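The room at the end of the hall

Every house has one room that never quite gets used. Ours was the dining room, and it took me eleven years and one very cold February to do something with it.

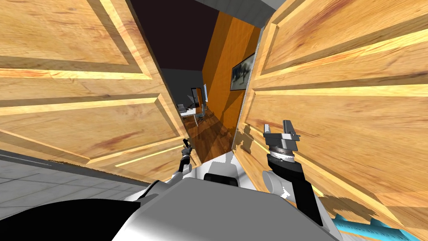
A table for two Christmases

When we moved to Grastari the dining room was the bit I showed off. Look, I'd say, a whole room for eating in! Then we ate in the kitchen, like everyone does, and the table slowly filled up with post, school jumpers and a sewing machine I was definitely going to learn to use.

My friend Gemma Valentini went through the same thing. She worked out that she'd sat down to a proper meal in hers twice in three years, both times in a paper hat. Her daughter Viola did her homework on the stairs (the stairs!) while a perfectly good table stood there under a cloth.

What I got rid of

The sideboard went first. I'd paid 995 for it at Ferraro, which still stings a bit, and I sold it for 300 to a very cheerful man who got it into his van on his own. Six chairs became two. The good plates moved into the kitchen, where we use them for toast.

I kept the table, pushed up against the wall, and bought a daybed from Bavik that I'd been eyeing up for months. With the lamp and a new rug the whole lot came to 1,272, so take off the sideboard money and I don't feel too wicked.

A bit of colour

I'd have painted everything cream if left to myself. Amedeo Dal Bello, who decorated for us, asked what colour I'd liked best when I was ten, and that was that. I do think the rooms you only sit in of an evening can take far more colour than you'd dare put in a kitchen – lamplight calms it all down.

Who's in there now

Me, mostly, with a book, from eight o'clock until somebody wants feeding. My son has claimed the table for a model railway and my mother naps on the daybed when she visits. We did have one dinner in there at New Year, plates on our knees, and Gemma spilt gravy on the rug.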